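Ticket 642: Washer walks, bangs and quits on final spin
Status: Closed by customer

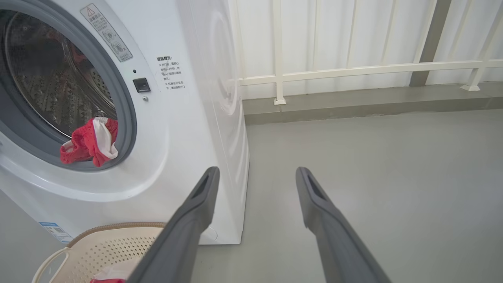
Phyllis Goodall: Before you touch anything inside it, check the floor. Push down hard on each front corner with the door shut and tell me if it rocks. Also, does it bang on every load or only on certain ones?

Okay, so I went and did the corner thing (felt ridiculous, leaning my whole weight on a washer in my socks) and yes! It rocks. The left front corner goes down with a little clunk and comes back up. I had a level out when we moved it into the laundry room in November and I would have sworn it was fine then, but the floor back there is smooth gray stuff over who knows what, and it slopes toward the drain.

As for which loads, I hadn't been paying attention until you asked, so I started keeping a log. I'll just paste it in.

Load 1, mixed shirts and kids' stuff, warm, normal spin. Washed fine, drained fine. Some thumping going into the last spin but it got through. Moved maybe an inch off the wall.

Load 2, bath towels only, two of them. Terrible. It tried to spin up, banged, slowed down, sloshed around, tried again. Did that over and over and then gave up with water still in the towels and the time stuck on the display. I had to wring them out in the tub.

Load 3, same two towels plus a bunch of T-shirts. Better! Still loud but it finished.

So it's worse with a couple of heavy things and nothing to balance them. Does that mean anything? My neighbor is convinced it's the bearings and says I should start shopping for a new one, and I'd really love to not do that this year.

Phyllis Goodall: Bearings usually roar, like a jet getting ready to go, and they do it on every load, empty or full. Banging that comes and goes with what you put in is more often balance or a foot. Spin the drum by hand with nothing in it and listen. Then fix the feet and run the towels again.

Did the hand spin. It's quiet, just a soft whoosh, no grinding or gravel sound. I also grabbed the lip of the drum and tried to lift it, which I saw in a video, and it bounces on its springs but I don't feel any play in it. I'm calling that good news.

Then the feet. Oh boy. The back two were fine. The right front was fine. The left front had a lock nut that was spun all the way down and not tight against anything, so I'm guessing the foot has been creeping up every time the thing shook. I slid a scrap of wood under the front edge to take the weight off, turned the foot down until it touched, took the wood out, checked the level, and had to do that whole dance again because I'd overshot. Front to back was easy. Side to side took forever. Then I snugged the lock nut up against the cabinet with a wrench, and that's the part I'm pretty sure I skipped in November.

One more thing, and this one is embarrassing. I had it sitting on those rubber pads that are supposed to stop vibration. Got them at the hardware store in Resdale, 7 dollars for the set. One of them had squashed flat on one side, so the foot was half on and half off. I pulled them all out. Should I replace them, or go without?

Phyllis Goodall: Go without for now. If it's quiet on the bare floor you don't need them. If it creeps, get a single thin mat for the whole machine so every foot is sitting on the same thing. And don't wash two towels alone, that's hard on any front loader.

Going without! Results from tonight:

Load 4, the two towels again, on purpose (sorry, I know, but I wanted the same test). One try at rebalancing, then it spun all the way up and finished. Hum, a bit of a shimmy, no banging.

Load 5, full load of jeans. Finished on time. I put a strip of painter's tape on the floor by the front feet before I started and it hasn't moved off the line.

Load 6, sheets. These balled up with the fitted sheet swallowing everything else, so there was some thumping in the middle. I paused it, untangled the mess, started the spin over, and it went through. I don't think that one counts against the machine.

I'm going to leave the tape down and check the lock nut again at the end of the month. Closing this from my end, and if it starts wandering again I'll open a new ticket and link back to this one. Thank you, Phyllis!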